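Sastness supplies bore water to 87 properties on the dry side of the Wuston range. Its maintenance lead has looked after the pumps for 52 months and keeps the records in a ruled book as well as in Collex, the asset register the firm pays for.

"The book is faster," she says. "Collex wants a fault code before it lets you save, and half the time I don't have one until the pump is out of the ground."

Most faults start at the surface. Iron bacteria foul the screen, the draw-down increases, and the motor runs hotter for the same flow. She logs the standing level at 6 am, before anyone irrigates, and again in the evening.
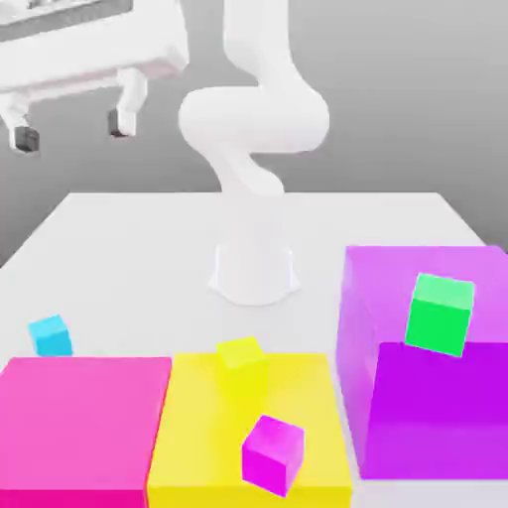 Replacement comes down to cable and riser pipe. The deepest bore is 200 metres, and lifting it takes 2 people most of a day. "The pump itself is the cheap part -- you're paying for the crane and the labour."

She has moved the newer sites to Kolář controllers, which cut out on dry running. The older float switches stay where they still work.

Asked what she would change, she names the sampling taps. They were fitted downstream of the filters, so the results say little about the bore. Three were shifted in May. The rest are waiting on fittings.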